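Grade crossing work on the Menport line moves to second phase

Replacement of the crossing surface at Curno Road starts Thursday at 9 a.m., and the road will be closed to vehicles in both directions until the track has been lifted, tamped and inspected. The crossing carries two tracks. Only the east track will be out of service during the closure, and freight will run on the west track under a temporary speed limit.

The first phase, finished in July, dealt with drainage. Water had been standing in the ballast on the north approach, and the fine material washed down from the road shoulder had fouled it to the point where the ties moved under load. Crews dug out the fouled stone, laid a perforated pipe along the field side and tied it into the existing ditch.

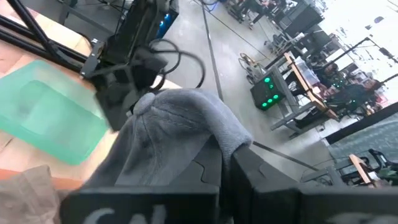
The second phase covers the crossing itself. The old timber and asphalt surface will be removed and replaced with precast concrete panels, set on new ties. Rail joints inside the crossing will be cut out and the ends welded, which moves the nearest joint well clear of the roadway. Refugio Quintero, the track supervisor for this section, said the joints were the main source of the rough ride that drivers and train crews had both reported.

"A joint under a road surface is hard to inspect and hard to tighten," Quintero said. "We would like to have none there."

Signal work will be done under the same closure. The warning lights and gates stay where they are, but the track circuit that activates them is being rewired, and the gate on the south side will get a new motor. Flaggers will be posted for trains on the west track until the circuit has been tested and put back in service.
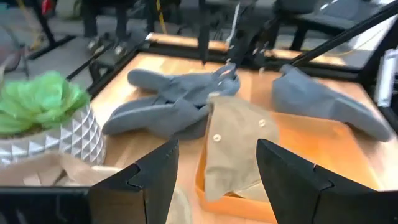
Drivers should use the Beltrán Street underpass, which has a posted clearance too low for most trucks. Trucks are to follow the signed detour by way of the county road, a trip of 14 miles. The school bus route has been changed for the length of the closure, and riders at three stops will board on the west side of the line. Pedestrians can cross at Curno Road under flagger control, except while panels are being lifted into place.

Night work is limited to welding and tamping. Residents near the crossing should expect some noise from the tamping machine, mostly between 10 p.m. and 2 a.m.

Questions about the detour go to Shiela Samonte at the Menport public works desk, extension 2677. Questions about track or signal work should be sent to Leobardo Ocampo at the railroad's division office.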